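Call for Designers: Didmont Icon and Wordmark Library

Brirklow is seeking freelance graphic designers to contribute to the Didmont library, which currently holds 1,514 vector marks. Selected participants will each prepare 40 original icons in a single color.
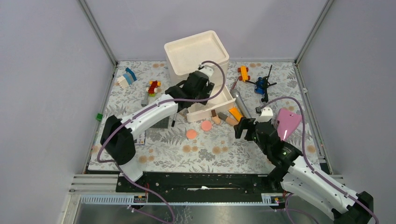 Applicants must submit a portfolio and one sample wordmark in SVG format. A fee of $700 is paid on acceptance of the full set. Applications close 8/2/18.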